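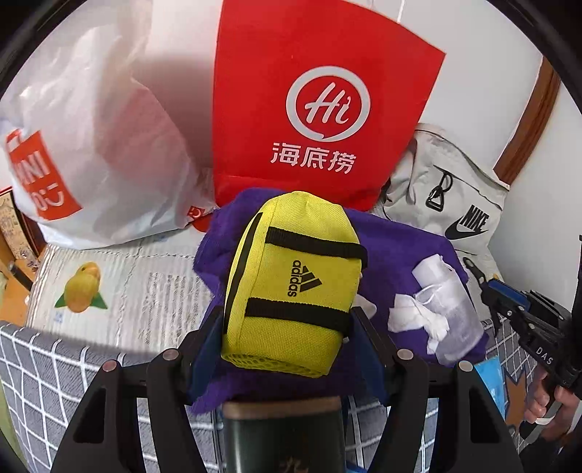
Is a cheap fuzzy throw any good for travelling with, or does it just take up room in the bag?
A cheap one can be very good for travelling, as long as it folds down small and you don't mind washing it on its own the first couple of times.

Woslow Everyday Throw in deep purple, reviewed 2021-05-08

I should say at the start that I'm rather fond of blankets and own more of them than one household could use, so you may want to knock a little off my enthusiasm as you read. I bought the Woslow throw for £16 from the Stelmakh homeware shop, where I'd gone in for a washing-up bowl (which I forgot, and had to go back for). It was folded on a low shelf with a paper band round it, and there were three colours left, a sort of porridge, a bottle green and the purple. I am not normally a purple person. But it was such a deep, proper purple, like the inside of a good coat, and once I'd put my hand on it there wasn't much point in pretending I was going to leave without it.

It has lived in three places since then: over the arm of the settee, at the foot of the spare bed, and spread out flat as the thing I pack on. That last one wasn't planned. I've always laid my bits out before a trip, usually straight on the bed, and I had the throw there already and simply started putting things on it. Small things show up beautifully against it. My yellow adidas pouch practically shouts at you, and white things are just as easy to find, and it's all much better than the patterned duvet cover, on which I once mislaid a passport for an entire evening.

The pile is fuzzy, on the short side, and it grips a bit. If you put a small bag or a bottle down on it, things don't slither off towards the floor the way they do on a satiny bedspread. The other side of that is that it grips everything else as well. Biscuit crumbs, cat hair, the little threads that come off new socks, all of it goes into the fuzz and settles in. A good shake out of the back door gets rid of most of it and I run a damp hand over the rest. If you've got a pale, long-haired animal and you're thinking of the purple, I'd go for the porridge!

For warmth I'd call it middling. It's lovely over your knees of an evening, and I had it round my shoulders on a ferry last June and was perfectly cosy as long as I stayed out of the wind. On deck it was another story, the wind came straight through it and I went back inside for a cup of tea. I wouldn't count on it as the only cover on a chilly night, but on top of a thin duvet in a draughty guest room it makes a real difference, and there's something very nice about having your own blanket in a strange bed.

Now, weight. The band said 740 grams and my kitchen scales agreed with it, which pleased me more than it should have. You do notice that in a shoulder bag after a long walk from a station, though in a suitcase or the boot of the car it's nothing at all. It folds into a fat square and I tuck it along one side of the case, with the small pouches on top so they don't rattle about. It can be rolled too, but mine springs open unless I put a couple of big elastic bands round it, and I do wish they'd sewn a loop or a strap on one corner. My old Rirnero travel rug had one and I used it constantly, to carry it and to hang it up afterwards. The Rirnero was also scratchy and cost a good deal more, so I don't miss anything else about it.

Washing. The label says 20 degrees and no tumble dryer. I did the first wash alone, on the advice of my own past mistakes, and the water ran distinctly mauve. The second time it was fainter and now I put it in with the dark things and haven't had any bother. Dried over the airer it was ready by the next morning. The fuzz went a little flat and sad looking and I was worried for a bit, but a brisk shake while it was still damp brought most of it back. One end is slightly more matted than the other now, I think that's the end which gets sat on.

The hem is plain stitching with no ribbon or blanket edging. One corner had a loose thread when I got it home, which I snipped and knotted, and it's held. At this price I'm not going to grumble, but do run your fingers along the edges in the shop if you can.

I did look at the Enov one as well, which my sister has, and which is thicker and has a nicer edge. For staying at home I'd probably choose that. It's a great lump of a thing to fold though, and she'd never dream of taking it anywhere, whereas the Woslow gets dragged about with me and doesn't seem to mind. The shop's website had 233 ratings for the Woslow when I last looked, and the grumbles were mostly to do with fluff. I'd agree with them for the first fortnight. I was picking purple off my cream cardigan for days, and then it more or less stopped.

Would I buy it again? I've been back for the bottle green, so I suppose I already have. Four stars, and I'd give it the fifth for a loop on the corner.

Good: the colour, the softness, folds flat, small things stay put on it.
Less good: fluff to begin with, holds on to crumbs, no strap or loop, not much use in a wind.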